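5th July

Workshop notebook, waterfalls and swimming holes guide

Okay, back at it. Spent the morning re-sorting the list for the Erby section and I think I've finally got it down to something a person could do in a week of driving. We had 296 spots in the big sheet when I opened it (I'd forgotten we merged the January submissions in there) and an awful lot of those are the same pool under three spellings. Florari Falls was in as Florari, Upper Florari and "Florari swim place". All one pool. Merged, kept the longest note.

Things I settled today:

Wada goes in. I was on the fence after reading the older trip notes, which made it sound like a puddle with a parking lot, but the newer ones are so much better and the ledge on the north side sounds lovely! Deep enough to float, shallow enough at the edge for kids. I've written it up as a half-day with lunch. Still need the opening hours for the gate.

Praninen hot spring stays in but moves down the list. The walk is 6 miles each way and I had it down as "easy", which was me being lazy and copying from the old page. It climbs the entire first half. Changed to "moderate, start early", and added a line on carrying your own water because the tap at the trailhead gets shut off out of season.

Florari photos – we have far too many of the falls and none of the actual pool. Whoever goes next, please turn around and shoot the other way.

Depths are a mess. Some people write feet, some write meters, and a few just write "over my head", which, fine, but whose head? I'm converting everything to feet and leaving it blank where I can't tell. Blank beats wrong. I did 2 pages of the sheet this way before lunch and it goes quicker than I thought it would.

Map test: printed the Erby loop at 100 percent and the pull-offs are readable, but the river label sits right on top of the road number. Nudged it left. Looks better on screen, haven't reprinted yet.

Also had a long think about the "best time to go" boxes. I'd been putting months, but for these pools it's so much more about the time of day. Wada is in shade by midafternoon and the water's cold enough already. Florari is the opposite, you want the late sun coming down the gorge (so I've read, over and over, everyone raves about it). So the boxes now say morning or afternoon first, month second. Might need a wider column.

Left to do: gate hours for Wada, reprint the map, check if the rope at lower Erby is still there, decide whether dogs get their own symbol or only a word. I'm leaning toward a word.

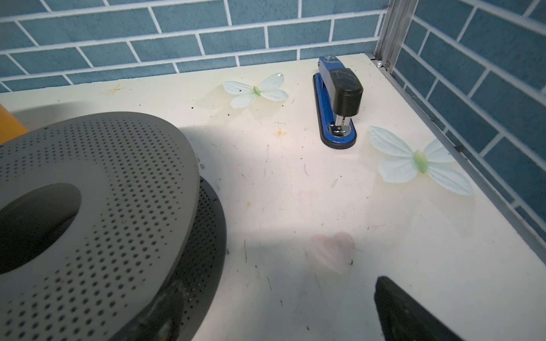

Reply from the route desk: please keep Praninen at "moderate" only up to the footbridge, and call the stretch past it "hard". The steps there are steep and the old page never mentioned them. Dogs as a word is fine with us, and the Wada gate hours should be in the folder from last season.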